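Candstead Community Wardrobe: progress report to the Istden Fund
9/22/22
Prepared by Lerato Motaung

What a quarter! Your grant of £3,000 has got the school uniform exchange properly going, and 18 families have already kitted out their children through it. Unathi Mabaso sorted the shelves by size, so parents can find things quickly now.

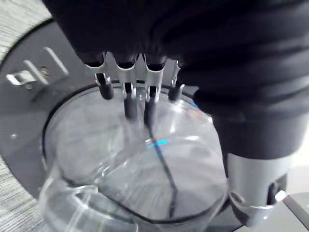
Donations keep coming, mostly jumpers and PE kit, and Precious Van der Merwe has set up a second drop-off point at Ouali library. Dark cloth is the hard part — black fabric bunched into folds and creases hides name tapes and small tears very well, so we check every piece under a bright lamp.

Spending is on track, with 15 winter coats bought for the older children.
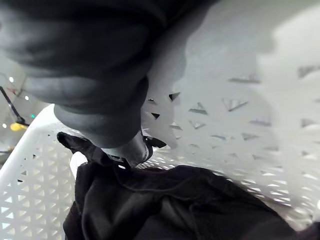
Will there be enough stock for the winter term?
We think so for primary sizes, but senior trousers are short and we'll run an appeal in October.

Busisiwe Mokgethi is starting mending classes too, and all 4 places on the first one went in a day.

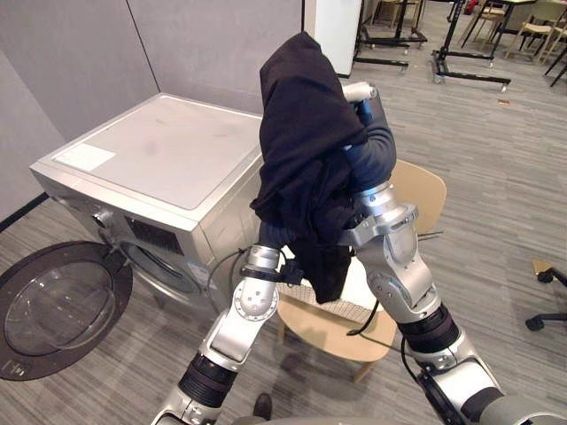 Black garment at the front-loading washing machine

Next report follows after the October appeal.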